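The Quiet Mechanics of the Playroom Plate

Children's tableware sits in an awkward corner of product design. It has to satisfy the same limits on food contact as an adult dinner service, it is dropped far more often, and for much of its working life it holds no food at all. A plate bought for lunch spends the afternoon as a bed, a raft or a hat. Very little of this appears in the specification.

At Doven, where Hartmut Wegener has kept a reference collection of nursery tableware for most of his career, the catalogue stands at 806 pieces. Each is entered by diameter, rim height, wall thickness and colour. A separate column, added later, records what the piece was used for when it was not being eaten from. Wegener regards this column as the more useful one.

The rim is the first thing he looks at. A raised rim keeps peas in. It also gives a small hand something to get hold of, and it stops a soft toy sliding off when the plate is pushed across a table. Plush on a smooth surface has more friction than most people expect, but a stuffed head is a poor shape for a plate: round, top-heavy and inclined to roll until an ear or a snout stops it.

Colour is the second. Pale lavender and blue-green have largely displaced the primary reds and yellows of older sets. The reason usually given is taste, although there is a practical side. Pale pigments show less of the fine scratching left by cutlery, and they sit well beside strongly coloured food and toys.
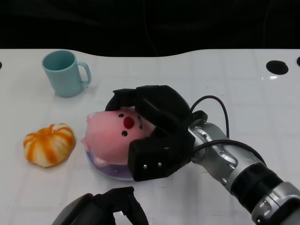
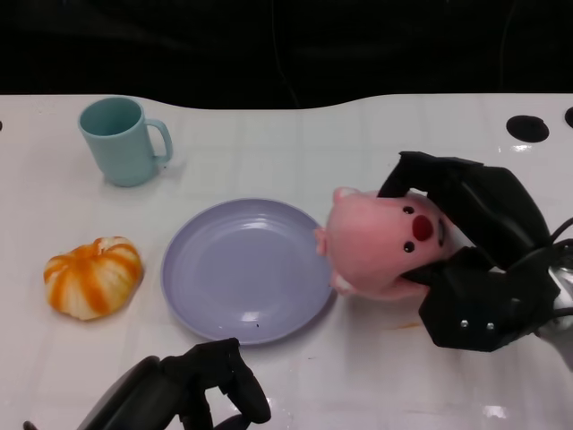 Mug, plate and pink plush on a white tabletop.

Handles are less settled. The C-shape persists on mugs because it can be approached from either side and leaves room for several fingers. Lieven Brouwer takes issue with that. The open loop, he argues, suits the adult who carries the mug to the table, and a child under four will ignore it and use both palms on the barrel. He would put the effort into the taper of the wall, where a degree or two changes how securely the mug is held and how well it stacks.

Wegener does not dispute the point about palms. His objection is to stacking as a measure of anything, as the mugs in family kitchens are seldom stacked. They stand singly, on the draining board or among the toys.

Soft toys bring their own requirement, and it is mostly laundry. Nemotside, a test house, puts plush samples through 200 wash cycles and then repeats the pull test on eyes and nose. Bead eyes are the part watched most closely. Seams around the ears come next -- they are what a child picks the toy up by.

The Doven collection is open on Tuesday afternoons. The plates are kept in shallow drawers, and visitors may handle them.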